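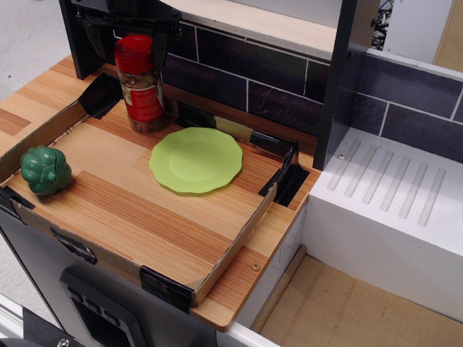
Figure 3. Toy kitchen cell used in the review, with jar and plate in the tray.

4.2 Setup

We tested the Ludent tabletop kit, which Harms sells as an arm, a gripper and control software. The kit was mounted over a toy kitchen counter. Low cardboard walls, taped at the corners, keep objects within reach. Each of the 21 tasks was run 8 times by Ferreira and Brandes under the default settings. The plate tasks use a light green plate with a raised rim.

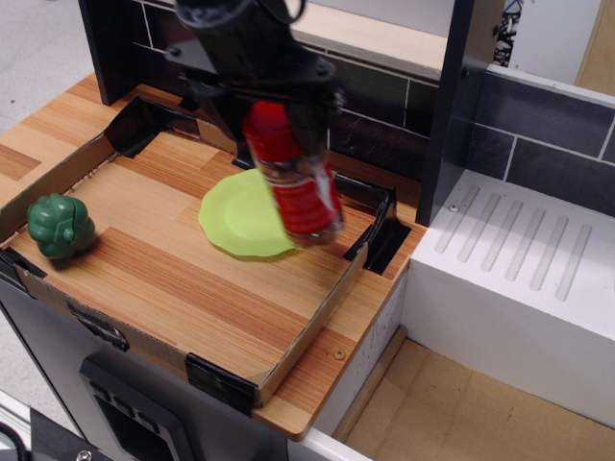 Figure 4. Gripper holding a red bottle above the plate.

The vendor's guide gives no tolerance for tilted grasps, so we scored tilt separately. Software updates released after July were not installed.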